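Home | Issues | Articles | Authors | Contact

Print this article E-mail this article

3. Methods

3.1 Sites and participants

Observations were carried out at two day nurseries, referred to by their street names, Toter and Huven. Both serve children between the ages of 3 and 5 and follow the same daily schedule. Each has a pretend-play corner with a play kitchen, a low table and open shelving. Written consent was obtained from parents before the start of data collection in September. Children without consent were free to use the corner, and any episode in which they took part was dropped from the analysis.

3.2 Materials

The materials fell into two groups. Realistic materials were objects that resemble a particular food in shape and color, such as molded fruit or bread. Abstract materials were objects with no fixed identity, mainly plain colored blocks. Play kitchens and cookware were the same in both conditions, so that any difference in talk could be attributed to the contents of the pots and not to the pots themselves. Figure 1 shows abstract materials, an orange, a green and a yellow block, in a pot on the stovetop of a play kitchen.

Material sets were swapped every week at Toter and every second week at Huven. The slower schedule at Huven was set by the nursery and could not be changed. It was entered as a site-level term in the models reported in Section 4.
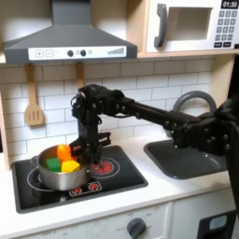

Figure 1. Abstract materials in a cooking pot, play kitchen stovetop.

3.3 Unit of analysis

The basic unit was the naming episode. An episode opened when a child referred to an object by a name other than its literal one ("block," "square," "the green one") and closed when the object was put down, handed over or given a different name. Renaming therefore opened a new episode. This rule is stricter than the one used by Palumbo, which treats a run of renamings as a single event, and it produces higher counts. Readers comparing the two sets of results should keep this in mind.

Episodes shorter than 2 seconds were kept if the name was clearly audible. Episodes in which an adult supplied the name first were coded separately as prompted – they are included in the totals but left out of the tests of spontaneous substitution.

3.4 Coding

Transcripts were coded by two raters, Xiaoyan Jin and Loredana Vitale, working independently. The scheme had three levels: literal reference, single substitution, and extended substitution, in which the new name was carried over to a later action such as serving, tasting or paying. A child who called a cube "cheese" and moved on was scored at the second level. A child who called it "cheese" and then refused to serve it to a doll with a stomach ache was scored at the third.

The full corpus contained 3000 utterances, of which 900 were coded by both raters. Disagreements were settled by discussion. Most of them concerned the boundary between the second and third levels, where a gesture had to be read together with the words. Utterances that remained unclear after discussion were marked as missing and were not assigned to the lower level.

3.5 Limits of the procedure

Session length varied with the daily routine, and counts were converted to rates per session before comparison. Vocabulary scores were collected with the Brident checklist, completed by parents at home, and are subject to the usual problems of parent report. No attempt was made to separate the effect of color from that of shape. Several children appeared to choose a food name by color alone – green objects were often "peas" or "salad" whatever their form – and a design that varies the two features independently would be needed to test this.

Last updated 2025-07-23

Previous section | Next section | Back to top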